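Hello again, my lovelies, and thank you for all the kind comments on the concertina cards! Several of you asked how I keep my stamps clean and my inks going, so I've finally written it all down (with a cup of tea going cold beside me, as usual).

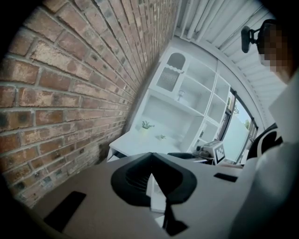

Wissam Rawashdeh

## Cleaning clear stamps

Clear stamps do love to hang on to ink. I wipe mine with a damp baby wipe as soon as I've finished, then press them on a scrap of old cotton sheet. If a new stamp gives you a blotchy first print, rub it very gently with a white eraser and try again. My big Zoubi background stamp needed doing twice, but it has been a joy ever since!

Black ink that has been left overnight wants a drop of washing-up liquid and a soft toothbrush. Go round and round, rinse in cool water and leave it face up on a towel. Please don't put it on the radiator, as I did one August when I'd only meant to dry off the cat's bowl.

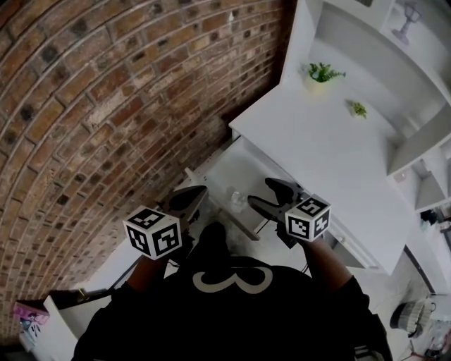

*Posted by Wissam Rawashdeh, Clallidcombe*

## Ink pads and card

Store dye pads upside down so the ink stays near the surface. Pigment pads are happier the right way up, or so I find with my Lurov ones.

For layering I like a 300gsm base, and I cut the mats 3mm smaller each way. Score before you fold, always, and run the bone folder over a bit of scrap paper so you don't get that nasty shine. I save offcuts in a biscuit tin, and over 60 of them went into the bunting for the Fukumholm craft fair.

Next Thursday I'll be tackling glitter, so do bring a dustpan x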